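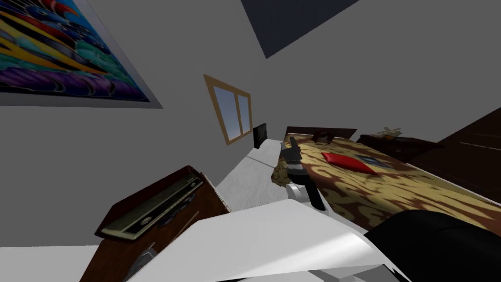 Spring Practice Notes from Grestmont

Well, we made it through another long winter, and if you drove past the practice field any evening this month you already know that football is back in Grestmont! Spring workouts opened with 75 players signed in, and the coaches were grinning like kids when they saw the line at the equipment window. We had hoped for a good turnout after the way last season ended (three overtimes in the mud, and I still get a knot in my stomach thinking about it), but this was more than any of us would have bet on.

Practices run from 3:30 until a little before six, and families are welcome to watch from the home side bleachers. Please leave the visitors' side alone for now. The bottom rows are being rebuilt and there are boards and tools lying all over the place over there.

The offense is the thing everybody wants to talk about at the diner, so let's talk about it. We lost most of the starting line to graduation, and the first week looked like it, with a lot of false starts and a fair number of snaps rolling around on the grass. By the second week things had settled down nicely. The guards are young but they are big and they listen, and the new center has a calm way about him that seems to rub off on the others. Quarterback is wide open, with three boys sharing the snaps, and the staff says they won't settle on one before August. I have my own favorite and I'm keeping it to myself, so please stop asking me in the grocery store.

On defense, nine starters are back, and it shows. They fly to the ball, they talk to each other before every play, and they made life pretty miserable for the offense in the first full scrimmage. The kicking game still needs work, especially the punts, but there is plenty of time for that.

The spring game will be against Drasex again, at our place this year, with kickoff at 7 p.m. It's a controlled scrimmage with a running clock and no kick returns, so don't come expecting a regular Friday-style game, but do come. The band will be there, and the grill will be lit early. Parking in the main lot fills up fast, and the gravel lot behind the Bühler building is open to us after five, as it was last fall.

Summer conditioning starts in June and takes a break for the first part of July. The 7-on-7 tournament at Jilitetti comes after that, with 14 teams entered so far, and we'll be taking two squads if we can find enough drivers. If you have a van and a free morning, leave your name at the school office.

Physical forms need to be turned in before summer conditioning begins, and last year's form won't carry over. Blank copies are in the rack outside the gym.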